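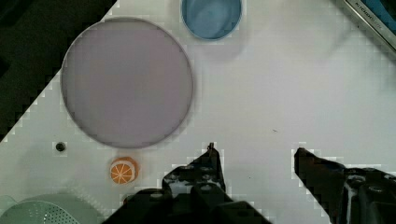

Re: [prakcombe-floor] Who sets the table now

Kgomotso Ntuli wrote on Wednesday:
> With the Iltier arm on table 2, do we still need
> two people on the play kitchen shift?

Yes, two. The arm gets the plate and the orange slice. We get the resets, the log sheet and whatever rolls under the rail. Botha promised me "oversight" - so far that means putting a strawberry back 40 times before lunch. My old job had fewer strawberries and a chair.
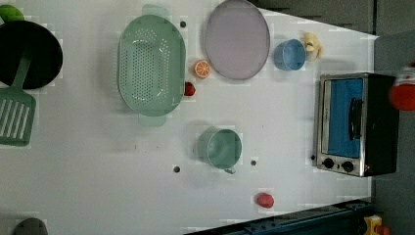 Table 2, toaster oven on the right

Stusen wants the new rota by noon.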